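The Well-Kept Work Surface

Among the departments of the Meireles Institute for Paper Crafts, the folding and stamping studio is the smallest, and it has long been the most particular about its tables. Students who enroll in the Saturday course receive no paper during the first 10 minutes. They are asked instead to look at the board in front of them, to wipe it down, and to decide where the sheet will lie.

The institute regards this as part of the craft. A sheet of plain white paper takes up whatever is beneath it, and a crumb or a dried spot of ink will show through as soon as pressure is applied. For that reason the studio favors a pale surface with very little pattern, on which a stray mark can be found quickly. Tools stay toward the far side, and only one sheet is brought out at a time. 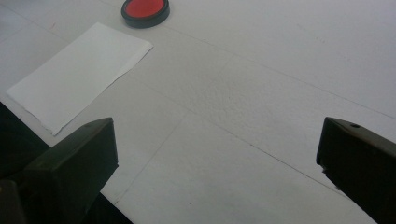 The placing of the sheet is left to the student. Bernardo Mota, who has directed the studio for 13 years, does not require that paper be squared to the edge of the table. Many people fold and stamp more comfortably with the sheet turned at an angle, following the natural reach of the arm. The course asks only that the paper lie flat before work begins and that both hands be able to reach it without crossing.

Torn edges are also accepted. The studio's supplier, Dandmont, sells trimmed sheets in packs of 44, but the spring course has traditionally included sheets torn by hand against a ruler. The softer edge suits cards and small book covers, and it teaches students to judge a line by eye.

The boards themselves are a matter of some discussion. A white board laid over a wooden table protects the wood and can be lifted away for cleaning. Seams between panels are tolerated as long as they do not catch the paper, and students are advised to keep stamped areas clear of them. 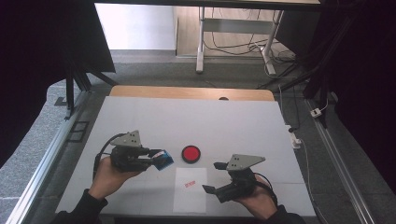

Pin-yu Tse takes a different view of the seams, and argued in the spring newsletter that a surface meant for stamping should have none at all, as even a shallow line can leave a pale stripe through a printed area. A single sheet of blotting card under the work, Tse wrote, would settle the question at little cost.

The studio has since placed blotting card at 2 of its tables and will review the results in March. Enrollment for the next course opens at the Baltside building the same month.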